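Home Explore Notifications Lists More

We use cookies to keep this site working. Accept all / Manage

OK so I finally did the thing I've been threatening since October and went a whole month eating only fruit and veg from the Vernville market. Thread, because I have opinions now!

First up, apples. I had no idea how many kinds grow between here and Skovville. I'd been buying the same shiny red ones for years (sorry, me) and they taste like wet cardboard next to a Pillton.

Get there by 7 if you want Pilltons. I rolled in at 9:30 once and it was all turnips. I like a turnip fine but you can't put one in a pie.

My budget was 30 bucks a week and I went over exactly once, on pears, and I'd do it again.

Biggest lesson: keep apples cold! I used to leave mine in a bowl on the counter looking pretty and they'd go mealy in days. In the fridge, away from the greens, they stay crisp for weeks.

Fridge pics: 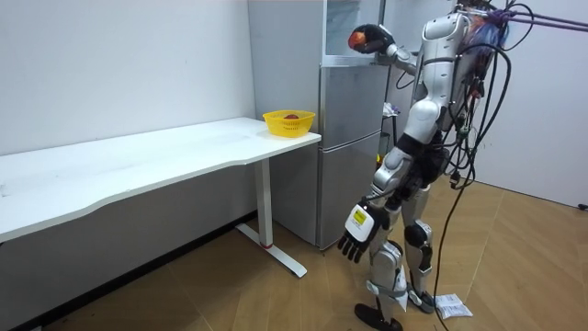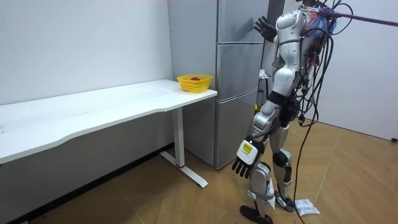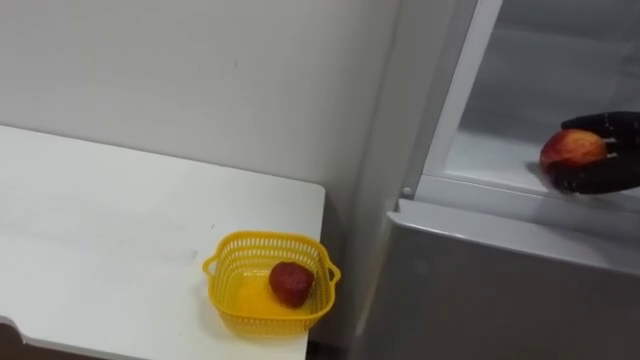
Raju Street Pantry replied that Piltons keep even better wrapped one by one in newspaper, and that a single bruised one will spoil the whole bag, so sort them the day you get home.

Okay, going to dig through the recycling for newspaper. Pie thread next, I have a lot of feelings about crust.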